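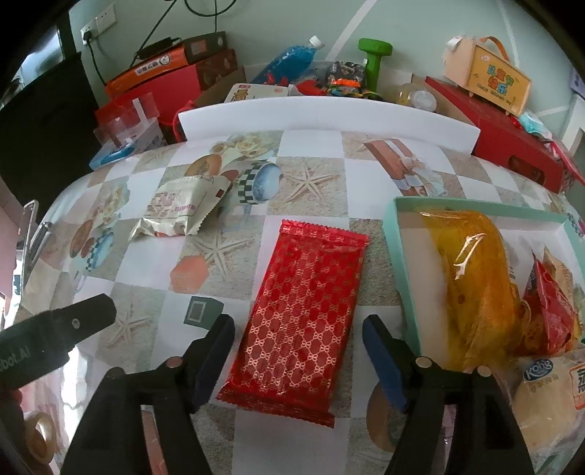

Mar 26, 2023

Glaze notebook, Lill firing (the small electric, not the big one)

Opened her up this morning and I'm mostly thrilled! 22 tiles in, all of them out in one piece, and the Junel white has finally stopped crawling on the Sustik stoneware. I'd more or less given up on it. Last time it pulled back off every edge and left those bald brown patches that Garnet kindly called "coastline". No coastline this time, except on tile 9, and I think I had a greasy thumb on that one.

What I changed: less clay in the recipe, and half of what's left is calcined now. Everything else stayed put, same frit, same silica, same water more or less (I eyeballed the water, sorry Fengying, I know). Batch was 300 g dry, run through the 80 mesh twice. It settled like concrete in the bottom of the pail overnight so I put in a few drops of Epsom salt solution and it came back lovely, like thin cream. Dipped three seconds for the single coats, and again once the shine was gone for the doubles.

Firing: slow to 600, then medium, then full whack to 1235 with a 15 minute soak. The controller said 1235 but the witness cone on the bottom shelf was hardly bent, whereas the top one was lying right down having a nap. So the Lill is still running cool at the bottom. Darcy swapped the lower element in September and it was better for a while, but I don't think it's the element any more. My money's on the thermocouple being too far up the wall, or the lid seal, which has a gap you could slide a loonie through at the back left corner.

Tile notes, the ones worth having:

4 — single coat, top shelf. Glossy, a bit thin over the texture, nice warm break on the ridges. My favourite of the lot.
5 — double coat, same spot. Too white, looks like bathroom sink.
9 — see thumb.
12 — over the iron slip. Went a sort of toasty honey colour with speckles. Did not expect that at all!! Bonifacio wants it for his soup bowls and has already claimed the tile, so if it's missing from the board that's where it went.
17 — bottom shelf, single. Satin and a bit chalky, underfired for sure. Pretty, but I wouldn't eat off it.
18 — bottom shelf, double. Pinholes all over. Could be the cool spot, could be that the bisque was dusty. Didn't sponge this row, now that I think of it.
21 — the tall one, hung vertically to check for running. Moved maybe a couple of millimetres and stopped well above the foot. Very good news.

Rajkumari asked whether we could grind the leftover Junel in the Drurker and see if that gets rid of the specks in the doubles. Worth a go, though the Drurker mill jar still has cobalt in it from whoever did the blues and I don't fancy a baby blue white. It needs a good long run with just sand and water first, then dump, then again. I'll do the first one tomorrow if the bench is free.

Also tried a lemon slice on tile 4 and left it sitting there. Too soon to say anything, will look in the morning. Fengying thinks I should do vinegar too and for longer, and she's right — so a strip of each, half covered, three days.

Shelves want scraping and fresh wash before the next load. We're down to 70 cones in the box, fine for now, but somebody please write it on the sheet when you take a handful.

Next up: same recipe, cone packs on all three shelves, soak bumped to 25 minutes, row three sponged properly. And I'll weigh the water.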